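Come drive our robot hands (and tell us which ones you can't stand)

Hi! I run the hand comparison bench at Ustness, the small robotics workshop on the second floor of the old Engebretsen building in Plellham, and I'm looking for 19 people to come and try things out with us this November. You don't need to know anything about robots. If you can sit at a desk for a couple of hours and you don't mind dropping things, you're who I want.

We have two sets of hands that bolt onto the same pair of arms. One set has jointed fingers, pretty close to a person's. The other is a plain two-jaw gripper that opens and closes and that's about it. We also have two controllers, a glove and a handheld stick, so there are four ways of doing every job, and I have opinions about all four. I've been at this too long for my opinions to be worth much, though. I want yours.

The jobs themselves are simple to explain. There's a white task board on the table with slots, holes and loose blue parts, and you'll be picking up pegs, putting them somewhere else, and getting hold of a round knob. The knob is the one people argue over. With the fingers you can wrap right around the rim, and with the jaws you have to pinch it, and I've heard strong words in favor of both! 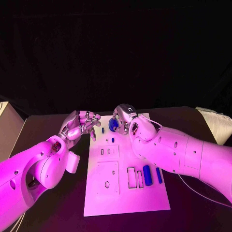
Page last changed: November

The work is done under pink light, with a black curtain behind the table. Some people like it and some find it a bit much after an hour, so if colored light bothers you, please think about that before you sign up. You can take a break whenever you want.

A session runs about two and a half hours. You get a short practice with each setup, then five timed rounds, then a form to fill in (it's two pages, sorry, I tried to get it down to one). After that we sit down with coffee and you tell me what annoyed you. That last part is worth more to me than the times, so please don't be polite.

What I need from you:

You're 18 or older and can use both hands comfortably. Left-handers very welcome - we're short on them.
You can wear a snug glove. We have small, medium and large.
Glasses are fine.
You haven't worked with the Tritalby glove before. If you have, write anyway and I'll put you down for the spring round.

Pay is $79 per session, handed over the same day, plus your bus fare if you hang on to the ticket. If you come back for a second session (I'd love it if most of you did) it's the same again.

We record the arm movements and the finger positions, and there's a camera pointed down at the table. Your face isn't recorded and your name stays off the data. You can stop at any point and still get paid for the session.

Slots start at 9:30 a.m., 1 p.m. and 4 p.m. The late one fills up first, so give me a second choice if you can.

To sign up, use the form on the Ustness contact page and put "hands" in the subject line. Tell me which hand you write with, your glove size if you know it, and two times that suit you. I answer everything myself, usually by the next evening. The street door sticks, so give it a good push, and then it's up the stairs and left.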